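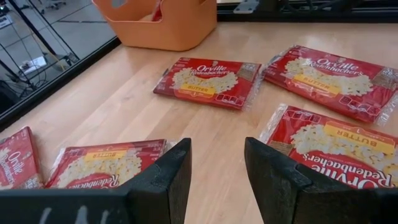
**Ticket 1647: Popcorn packs, wrong quantity on the shelf list**
Status: open
Site: Imhof building, second floor snack corner
Opened: Wed 4 December

**Problem**

The shelf list in Droto says 13 packs of the butter microwave popcorn. I took the popcorn out of the basket and put it on the table, and I have five. All are Orville Redenbacher's, all butter.

**What I checked**

- The basket. No more popcorn in it.
- The cupboard under the microwave. Only paper cups and napkins.
- The delivery note from Barkano. It says 13 packs, and it has a signature I cannot read.
- The list history. The number was typed in by hand on the delivery day and was not changed after that.

**First idea (wrong)**

I thought the list counts single bags and the note counts packs. I compared with the crackers, which came on the same note, and there both numbers are packs. So the unit is the same.

**Second idea**

The third floor gets its snacks from the same delivery. Their list shows zero popcorn, but a colleague told me they had popcorn last week. Maybe eight packs went upstairs and were not moved in the list. I wrote to the third floor and wait for the answer.

**Done for now**

I corrected our number to five and put a note "counted by hand" next to it. Please do not reorder before the third floor replies. In February we had the same trouble with tea and ordered it twice.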